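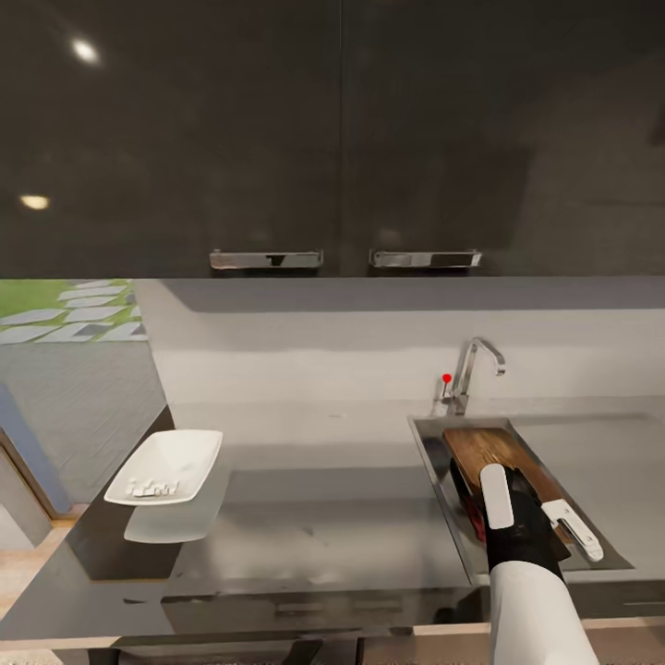 Novedades del planificador, noviembre

Va rápido que cerramos el boletín a mediodía. La rama nueva del planificador de agarre ya está en Groltau y desde anoche es la que corre por defecto en la cocina simulada. Quien tenga scripts viejos apuntando a Dalham, que los cambie, lo vamos a apagar.

Lo gordo: la tarea de la tabla de cortar y el fregadero. Madera, canto fino, acero con reflejos por todas partes. El estimador de pose se volvía loco con el brillo y el planificador se creía lo que le llegara. Ahora hay un filtro de consistencia entre las dos vistas (exterior y muñeca) antes de mandar nada al control. Widad Moussa lo reescribió casi entero, 1.358 episodios en la última tanda y los registros por fin se leen sin llorar.

La vista de muñeca sigue siendo la floja. Cuando casi todo lo que entra es veta de madera y la propia pinza, el detector se agarra a cualquier nudo de la mesa como si fuera una esquina. Hay máscara nueva para la carcasa, falta probarla con mas texturas. 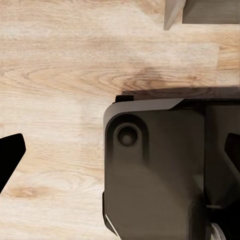 Cambios en control

Lazo de consigna a 200 Hz, antes iba a tirones. Límite de fuerza configurable por tarea, en el yaml, no en el código (por favor). El tiempo de espera en la aproximación sube a 800 ms, con menos abortaba sin motivo al acercarse al borde de la tabla.

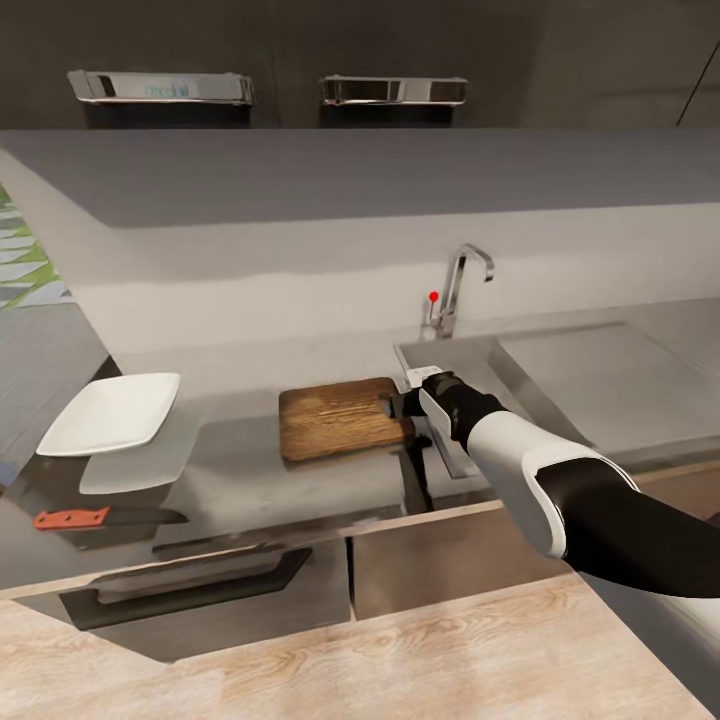

También se puede repetir el cierre de pinza hasta 4 veces sin replanificar toda la trayectoria. Najwa Hakim quiere bajarlo, dice que tapa errores de percepcion. Seguramente tiene razón, se discute en la próxima reunión.

Pendiente: el visor Nassar no carga los registros nuevos, usad el conversor de la carpeta Zornirska hasta que lo arreglemos. Fallos al canal de siempre, con la semilla del episodio porfa, sin semilla no hay manera de reproducir nada.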